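[cataloging-l] Shelf addresses vs. sequence numbers in the Tromstead migration

The short version for people who only read the first paragraph: keep the physical location and the call number in separate fields, migrate them separately, and do not let the import script derive one from the other. The longer version follows, with a reply to the earlier post at the bottom.

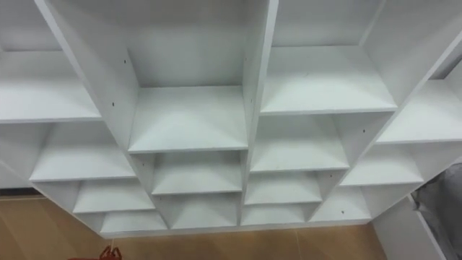 Posted by Kalliopi Galanis to cataloging-l
Saturday, 9:42 am
Thread: location codes, open compartments (4 messages)

On the thread so far, Moschos wrote:

> We are moving 3,024 item records out of Gellach and into the
> new system in March. The old records carry one location string,
> for example TR-B-07-PAM, where the 07 is the bay and PAM is
> the pamphlet run. The vendor's import tool wants to split this
> on the hyphen and build a sort key from the pieces. Has anyone
> done it this way? My worry is the pamphlets, which are in
> compartments and not on straight shelving, so the order on the
> floor doesn't follow the order in the call number. I would
> prefer not to relabel if it can be avoided.

We did it this way at Jamondale and had to undo it. Details below.

1. Splitting on the hyphen

The split works only if every string has the same number of segments. Ours did not. Of the records we exported, 1,901 had the full set of segments and the rest had one missing or one extra, usually a size code (F for folio, Q for quarto) that an earlier cataloger had put between bay and run. The import tool does not reject these. It shifts everything one place to the left and carries on, so a folio ends up with "F" as its run name and sorts ahead of the whole pamphlet section. There is no entry in the error log, as the tool considers the record valid.

Run a count of hyphens per string before you do anything else. A spreadsheet will do it: length of the string minus length of the string with hyphens removed. Sort on the result. Anything that differs from the majority goes to a separate file and gets fixed by hand.

2. The sort key

The tool builds the key as text. Bay 10 therefore files before bay 2 unless the bay number is padded. Your example has 07, so somebody padded at least part of the file, but check the older accessions. We found padded and unpadded forms of the same bay in one batch, and the system created two locations for it. Merging locations after items are attached requires the items to be detached first, in our version at any rate. Moschos, which release are you going to? I understand the newer one allows a merge in place, but I have not tested it.

3. Compartments

With straight shelving, left to right and top to bottom is understood and does not need to be recorded. With compartments it does, as there are two reasonable ways to read a grid. Staff who shelve by column and staff who shelve by row will both be certain they are right.
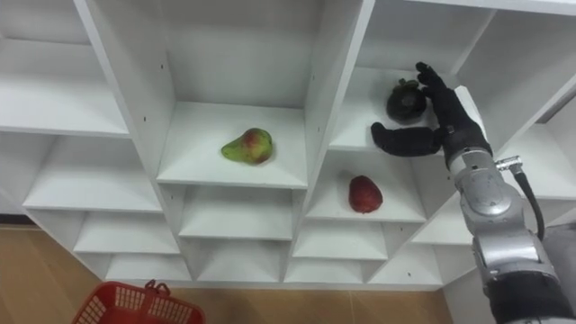 We settled on row letter first, then column number, counting from the top left as you face the openings. A2 is the second compartment in the top row. The address goes in the location field and nowhere else. The call number stays on the item and says what the item is. If a run outgrows its compartment, you edit one location record and leave the spine labels alone, and that answers your question about relabeling.

Two exceptions came up. Double-height openings take the address of their upper row, so there may be a gap in the letters further down that column. Leave the gap. Also, do not give a compartment an address if it is being held for growth, or it will show up on the inventory report as a location with no items and somebody will be sent to look for them.

4. Inventory after the move

The report groups by location and then sorts by call number within the location. This is the correct order for compartments and the wrong order for long runs that cross several bays. For long runs, use the report option labeled "continuous," which ignores location breaks. It cannot be set per collection, so you will be running the report twice and discarding half of each.

Allow more time than the vendor's estimate. Theirs covers the import only and leaves out the hand corrections from section 1, which were most of our work.

5. What I would do differently

Export a second copy of the original location string into a local note field before the import, untouched. We did not, and when we had to reverse the split there was nothing in the new system to reverse it from. We went back to the Gellach backup and matched on barcode. That worked for the barcoded items. The unbarcoded pamphlets were matched on title, with the results you would expect from a collection in which a large share of the titles are "Annual Report."
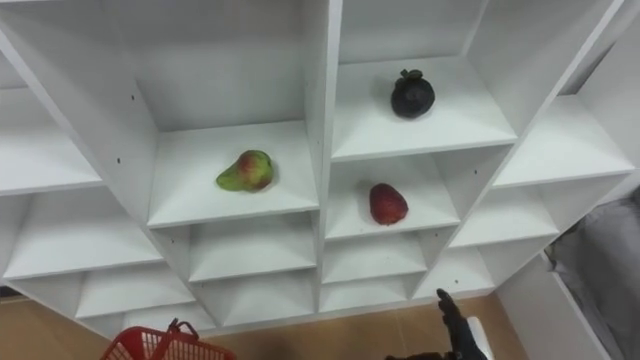
Cubby-style unit, compartments open at the front.

I can send the hyphen-count spreadsheet and our list of location codes to anyone who wants them. Write to me off list, as attachments are stripped here. The codes are particular to our building, so take the column layout and replace the values.

Kalliopi Galanis
Technical Services, Jamondale

To unsubscribe, send a message with "signoff" in the subject line.
Previous message in thread | Next message in thread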